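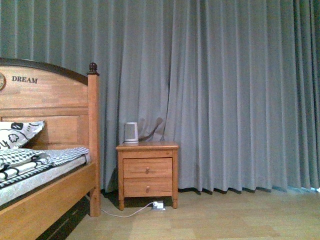

The DREAM bed and its nightstand in the back bedroom, with the long gray curtains closed.

Brolgate: The Back Bedroom
Posted Wed 25 September

Welcome back to the house gallery, and thank you to everyone who wrote in asking when the back bedroom was going to get its turn. The kitchen page has been up since spring, the porch has a page all to itself, and the bedroom just kept slipping down the list, partly through my own laziness and partly through my habit of changing my mind about curtains. It has its page now, and I have let myself ramble a bit, so get yourself something to drink.

For anyone new, Brolgate is what the house was already called when we moved to Natumville, and we liked the name too much to change it. The back bedroom is on the quiet side, away from the road, and it was the room we used for boxes for the first 7 months. Then my sister announced a visit and we had one week to find the floor. I think a lot of spare rooms come into the world that way.

The bed
I went looking for something plain and came home with something that says DREAM on the headboard in big capital letters, so you can see how well I stick to a plan. It came from Ševčík, the secondhand furniture place out past the feed store, and I walked by it at least twice before I admitted to myself that I was in love. What got me was the color of the wood, that honey shade with the orangey grain running through it, and then the dark curved trim sweeping along the top. My grandmother had a sideboard with that same mix of light and dark wood and I suppose I have been looking for it ever since.

I'm also very fond of the turned finial on the corner post. It has a carved bulb on top and a wider base under it, and it is the first thing anybody puts a hand on when they come around the bed. Mine gets a wipe with a soft cloth every week or so, and a proper going-over with Skurkum wax in the fall. I put the wax on thin, go and have lunch, and buff it when I come back. The first time I put it on thick and spent an entire Sunday afternoon rubbing it off again, so please learn from me there.

Getting it up the stairs was another matter. The headboard came in one piece, and there is a turn on our landing that I would happily have words with whoever built it about. We took the banister rail off in the end, and it was well worth doing, though the rail squeaked for a while after it went back on. If you are buying a bed with any kind of arch to it, measure the turn in the stairs before you measure the bedroom!

The bedding
Black and white, and I have stuck to it. With so much warm wood in one place I wanted something crisp next to it, and I had tried a rust-colored quilt first that made the bed look like one enormous loaf of bread. The pattern is busy enough to be cheerful, and I like to leave it folded up in layers on the mattress so that it looks a little generous. The pillow is white with black graphics, propped up against the headboard. I am told by the younger members of the family that it is the best thing in the room, which I choose to take as a compliment to my shopping.

The nightstand
Small, wooden, and exactly what was needed. We started with a much bigger one, a proper chest with deep drawers, and every guest used it as a place to lose things. One left a pair of reading glasses in there that we mailed back weeks later. The little one fits snugly by the head of the bed and gives you somewhere to put a glass of water and a book, and I haven't heard a single complaint.

The curtains
My curtain saga deserves its own page but I will be merciful. They are gray, long and pleated, and they go the full width of the room. I had always thought of gray as a color for offices, and I brought home a yellow sample, a green sample and something the store called oatmeal before I gave in. The gray was right the minute it went up. It calms everything down behind the bed and lets the wood do the talking. The drop is 254 centimeters, for those of you who like to know these things (I do), and hanging them took two stepladders and a good deal of patience – the pleats want to be dressed by hand the first few times, running your fingers down each fold, and after that they seem to remember.

The floor
A light wood-look floor, easy to sweep, and paler than the one we had in mind. I was worried it would argue with the bed. They get along very well. I go back and forth on whether to add a rug, and I have a striped one rolled up in the hall closet that has been waiting for a decision for longer than I'd care to say. If you have a rug beside a bed like this one, I'd love to hear what size you went for and whether you trip over it.

Still to do
A reading lamp, once I find one I like. Felt pads for the nightstand. A hook on the back of the door for bathrobes, and a second hook, because my sister brings two.

The bathroom across the hall will be the next page to go up, as soon as the tile is grouted.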